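Workshop notebook – fabric pouches, sample batch
Monday, April 14, 2025

Grid fabric pouch out on the near table this morning, going over the lining and the opening before we commit to the June lot. 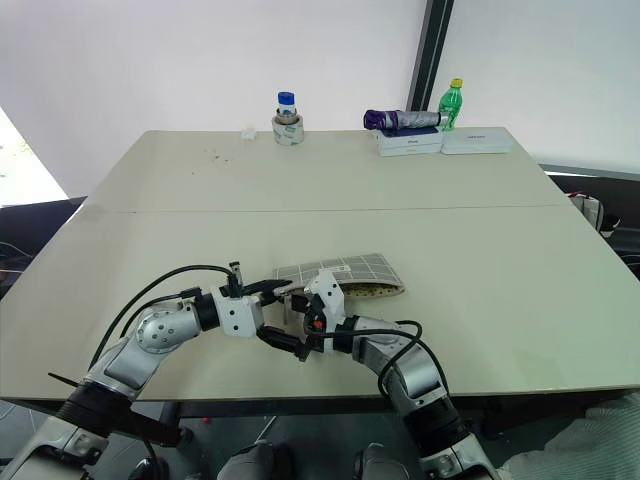
Tzu-hsuan Kao thinks the opening is still the weak point of the whole pattern, and that we should stop fussing over fabric until the mouth of the pouch sits the same way twice. She would turn the hem over a second time and leave everything else alone. I half agree. A double hem adds bulk at the side seams, and the machine already complains there. Will sew it both ways and compare.

Fabric. The grey with the white grid is the Stultano cotton. It presses well and the grid is a real help in cutting, as you can see straight away if a panel has gone off the grain. The trouble is that you can see it afterwards too. On two of the earlier ones the grid runs downhill towards the opening and the eye goes right to it. New rule for cutting: line the ruler up with a printed line, not with the selvedge. The selvedge on this roll wanders.

Lining. Keeping the tan speckled one. Chenxi wanted plain white so that small things show up inside, and we tried it, but it looked grubby by the end of a week. The speckle hides marks and small items can still be found. It frays more than the outer, so cut it with the sharp shears and don't leave cut pieces lying about in a heap.

Seam allowance is 12 mm all round from now on. The old card says 10, cross it out if you come across it. Thread as before, stitch length 3. Tension wants to come down slightly for the lining side. I didn't write down where I had it last time, which was stupid, so that needs doing again on scrap.

Cut list for the next lot: 54 pouches, one outer and one lining each. By my layout the Stultano roll will do it if the panels go nose to tail. If they go all one way up we run short. The grid looks the same either way up, so there is no reason to waste it.

Pressing. Press the outer before joining, then again once turned. I skipped the second press on one to see if it mattered. It does, the lining creeps out past the edge.

Table. The join between the two panels is a nuisance for marking out. A pencil dips at it and a rotary cutter is worse. Keep all cutting to one panel or the other – the near one is better for the light. Zihan suggested a mat across both, and Hinds sell one long enough, but I'd like to see the price first. Tape lives at the far edge against the wall, please put it back there.

Labels. Bredonon have not answered about the woven ones. If there is no word by Thursday I'll ask Stakine for a quote on printed tape instead. It would go into the side seam, so it has to be settled before any sewing starts, though cutting can go ahead.

To do:
Sew three with the double hem, three with the single, same fabric.
Redo the tension test and write the number on the card.
Ask Aitana whether the pouches are wanted flat or filled for delivery.
New blade for the cutter.
Measure the Stultano roll properly, end to end.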